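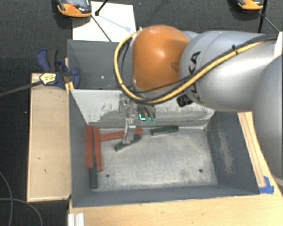 Progress of the work, April to July

To: Erdal Ertürk, Sundura
From: Evaristo Arriaga, Andau workshop

Dear Mr. Ertürk,

With this report I inform you about the progress of the bin and bar work which Sundura supports at our workshop in Andau. It covers the second period of the grant. The first report treated mainly the purchase of material, so I will not repeat this part.

Condition of the bins

The metal bins with the sloping sides are the older type and they are still in daily use. In the first report I wrote that the coating was in acceptable condition. I must correct this. The walls do not wear equally. In the bin with the red and green bars, the far wall is heavily scuffed and the coating is gone in dark patches, while the left wall and the near wall are still smooth. The right wall has one area of brownish scratches. The floor is scratched too, but for the floor we did not foresee any coating repair and I do not propose to change that.

We compared two ways of repair during this period. The first is to sand the damaged wall and paint it again. The second is to fix a thin replaceable sheet on the wall. The painted wall looked very good in the first weeks, but the scratches came back faster than we hoped. The sheet is less nice to look at and it makes some noise when a bar falls against it. We have it in one bin since May and until now we did not need to change it. I would like to observe it for one more period before I recommend it for all bins.

The small round holes in the floor stay open. There was a question from your side if they should be closed. Our cleaning person uses compressed air and prefers to have them open, so I ask to leave this point as it is.

The bars

The bars are now in two colors only, red and dark green. In the beginning we had also a gray set, but gray bars on a gray metal floor were difficult to see and people complained, with good reason. The remaining gray bars are in a closed box in the store and can be given back to Ichikawa if they accept the return. I wrote to them in June and I wait for the answer.

A normal filling is three red and three green bars in one bin. With eight bars, which was the number in the original plan, they lay on top of each other too often and the edges became damaged. I hope you agree with this change. It has no influence on the cost.

One detail is not solved. The long bars often come to rest along a side wall, and there they are less easy to take out than in the middle. We discussed a small raised strip at the foot of the wall. Drastedov offered to make a sample piece without charge, but it did not arrive yet.

Delays

The repainting began three weeks later than planned. The reason was the paint, which was delivered in a wrong shade of blue-gray and had to be sent back. In this time we did the labeling of the store shelves, which was planned for later, so the end date of the project does not move.

Money

From the budget of this period 1640 euros are not spent. Most of this is from the gray bars that we did not order a second time. I ask your permission to use the amount for sheets and fixing material, in case the observation of the first sheet ends well. The receipts are in the annex, in the same order as last time. For the return of the paint we have only the delivery note, the credit note will follow.

Next period

We continue with the sheet, we test the strip from Drastedov when it comes, and we write the short care instruction for the bins which was promised in the application. A first draft of the instruction exists. It is still too long, and I will send it to you when it fits on one page.

With kind regards,
Evaristo Arriaga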